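From: Corey Pryor
To: Hirnell players list
Date: October 25, 2018
Subject: Re: Moges tournament, free spin rounds and the leaderboard

Darcy Pearce wrote:

> I played the Moges tournament last night and finished with 448 points,
> which put me just outside the paid places. During my last session I
> had a free spin round running when the clock went to zero. The round
> finished and my balance went up, but the leaderboard did not change.
>
> The rules page says "all wins during the tournament count." I started
> the round before the end, so I think those wins should have been
> added. With them I would have had 586, and that is a paid place.
>
> I wrote to support and got a form reply that talks about a different
> tournament. Has anyone else run into this? Also, is it true that the
> bet size doesn't matter for points? I have been playing the minimum
> the whole time and now I wonder if that was a mistake.
>
> Darcy

Darcy,

I have run into it, and so has Mereana Harawira, who posted about the same thing back in April. Her message is in the archive under "Oretti points missing" if you want to read the whole thread. Oretti is a different slot but the tournament system behind both is the same one, Jirneo, and the scoring rules did not change when they switched games.

The short answer is that a free spin round is scored when it closes. Jirneo does not add up each spin in the round as it happens. It waits until the total is shown on the summary screen and you press continue, and then it sends one result. If that result comes in after the clock runs out, the leaderboard is already locked. You keep the money, since that is handled by the game and has nothing to do with the tournament, but the points are gone.

The rules page is badly worded. "All wins during the tournament" sounds like it means any round you start in time. If you open the full terms (the link in gray at the bottom, not the pop-up inside the game) there is a line saying a win counts at the time it is recorded by the server. Mereana quoted that line to support in her case and they told her that it was the rule that applied. She did not get her points. I would still send in a complaint, since the pop-up and the full terms do not match, and a player should not have to read both.
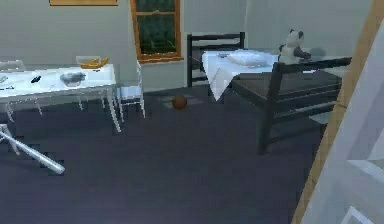
If you do write again, leave out the leaderboard question at first and ask for the round history. They have to look up your account to send that, so you will get a person and not the form reply. The history shows the start time and the recorded time for each round. Once you have both times you can reply to the same message and ask them to explain the score. Keep it all in one thread. When Mereana opened a second ticket, the first one was closed as a duplicate and she had to start over.

On bet size, it depends on which kind of tournament you were in. Jirneo runs two:

Total win tournaments. Your points are the coins you win, added up. A bigger bet gives bigger wins and more points, so the minimum bet puts you far behind.

Multiplier tournaments. Your points come from the win divided by the bet. A win of 10 times your bet is 10 points whether you played the minimum or the maximum. Here the bet size makes no difference to the score, and the minimum is the sensible choice for most people.

The Moges one was a multiplier tournament. It says so on the lobby card, in the small line under the prize amount. So no, playing the minimum was not a mistake. If you had done the same thing in the Oretti tournament you would have been nowhere near the top, as that one was total win.

There is one catch with the multiplier kind. Some of them only score your best run of consecutive spins and some of them score everything. I did not see anything in the Moges rules about a best run, so I take it that everything counted. If support tells you something different I would like to know, because I play that one too.

For next time, this is what I do near the end of a tournament. I turn off autoplay when there are 10 minutes left. Autoplay stops on the bonus screen in Moges and waits for you, and if you are in the kitchen it will sit there until the round is worthless. With 3 minutes left I stop opening new spins unless I am close to a paid place. A free spin round in Moges is slow, mostly on account of the animation where the lanterns go up, and if it retriggers you have no way of finishing it in time. There is a quick spin setting in the menu — it shortens the reels but not the bonus animations, so don't count on it.

Also, the clock in the game window is not the one that matters. It runs on your own device and it can drift if you have had the game open a long time. The lobby clock comes from the server. I keep the lobby open in a second tab and go by that.

Aigars Avotiņš asked last week whether the leaderboard is updated live. It is not. It refreshes at intervals, so your place can look wrong for a while even when the points have gone through. That is a separate thing from what happened to you, though it looks the same at first. If your points had only been delayed they would have shown up by this morning.

One more thing about entry. If the next Moges tournament has a buy-in, check whether it allows re-entry before you pay. In the last one that did, a re-entry wiped your first score and started you from zero. Anahera Tautahi lost a good score that way and she was not happy. I think they have since changed it to keep the better of the two, but I have only seen that in the lobby text and have not tested it with my own money.

Let the list know what support says. If they send the round history, the two times for that last round are the part I would be interested in.

Corey

--
Hirnell players list
To leave the list, send a blank message with "unsubscribe" in the subject line.
Please trim quoted text when you reply.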